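집에 로봇팔 들이기 전에 시뮬레이션부터 하라는 말, 나는 반만 찬성한다

공유 작업장 게시판에 또 그 논쟁이 올라왔다. 부품부터 살 것이냐, 가상 주방부터 만들 것이냐. 댓글 82개. 읽다가 답답해서 길게 쓴다. 점심시간에 쓰는 거라 두서없음.

내 입장부터. 시뮬레이션은 해야 한다. 단, 잘되는 걸 보려고 하면 안 된다. 안 되는 걸 빨리 보려고 하는 거다. 우리 작업장(Hivis, 지하 그 방)에서 집안일 돕는 팔을 만드는 프로젝트 이름이 Grilter인데, 시작하고 처음 두 달은 화면만 봤다. 납땜 한 번 안 했다. 주변에서 다들 게임하냐고 물었다.

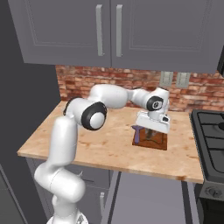 Grilter 가상 주방. 도마 바로 위까지 내려온 그리퍼, 옆에는 보라색 공구 모양 물체.

이런 화면이 사람을 속인다. 멋있으니까. 팔이 도마 위에 딱 가 있으면 다 된 것 같다. 근데 물체 위로 가는 건 쉬운 축이다. 잡고, 들고, 옆에 있는 걸 안 건드리고 나오는 게 일이지. 우리도 접근 동작은 금방 맞췄는데 집는 동작은 400번을 돌려도 마음에 안 들었다. 마찰값 조금 바꾸면 결과가 휙휙 바뀐다. 그럼 그 성공률 숫자가 대체 뭘 말해주나? 게시판에 성공률만 덜렁 올리는 분들, 마찰값도 같이 올려주세요 제발.

반대로, 부품부터 사자는 쪽 얘기도 안다. Aslı Gündoğdu가 대표적이다. 모터는 손으로 만져봐야 안다, 화면 속 관절은 백래시도 없고 케이블도 안 걸린다. 맞는 말이다. 진짜 케이블은 걸린다. 꼭 걸린다. 나도 예전에 서랍 손잡이에 케이블 걸어서 감속기 하나 날렸다. 비쌌다.

그래도 나는 주방 배치만큼은 화면에서 먼저 해보라고 말하고 싶다. 부품 주문하기 전에. 팔 길이를 정하는 건 카탈로그가 아니고 조리대 깊이다.

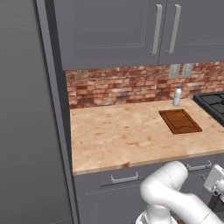
바닥 쪽에서 올라오는 팔은 조리대 앞턱을 넘어야 하고, 넘고 나면 안쪽 벽까지 뻗어야 한다. 벽에 붙여둔 병 하나가 생각보다 멀다. 종이에 그리면 잘 안 보이는데 모델을 돌려보면 금방 보인다. 우리는 원래 링크를 짧게 가려고 했다. 가볍고 싸니까. 배치를 바꿔가며 돌려보고 나서 80mm를 늘렸다. 알루미늄 자르기 전이라 돈은 안 들었다. 이거 하나로 두 달 본전은 뽑았다고 생각함.

그리고 시점 문제. 다들 전체가 보이는 예쁜 각도로만 결과를 판단한다. 정작 팔에 가까운 낮은 시점으로 바꿔보면 보이는 게 별로 없다. 문짝이 화면을 다 먹는다. 그 상태로 병을 찾으라고 하면 사람도 헤맨다.
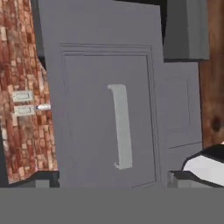
회색 문짝과 손잡이가 가운데. 파란 끝이 달린 흰 물체는 벽과 문 사이로 조금 보일 뿐.

카메라를 어디 달지는 그래서 일찍 정해야 되는데, 보통 맨 나중에 남는 자리에 단다. 우리도 그럴뻔했다. Prukotach 브라켓을 이미 장바구니에 넣어놓은 상태였다. 가상 시점을 몇 군데 옮겨보고 취소했다.

비용 얘기도 짧게. 시뮬레이션은 공짜라고들 하는데 공짜 아니다. 밤마다 썼다. Grilter 모델링에 160시간 들어갔고, 그중 꽤 많은 시간이 캐비닛이랑 벽돌 같은 데 갔다. 벽돌 무늬는 솔직히 필요 없었는데 하다보니 재미있어서. 처음 하는 사람이면 상자 몇 개로 주방 대충 세우고 시작해도 충분하다. 손잡이는 꼭 넣을 것. 튀어나온 건 다 넣을 것.

다음 달에 Altıntaş에서 모터가 오면 실물로 넘어간다. 화면에서 맞춘 값은 절반쯤 버리게 될 거라 본다. 그건 괜찮다. 팔 길이하고 카메라 자리만 건져도 나는 다시 이 순서로 할 거다. Aslı는 아직도 반대하고, 케이블 정리는 본인이 하겠다고 했으니 그건 맡기기로 했다.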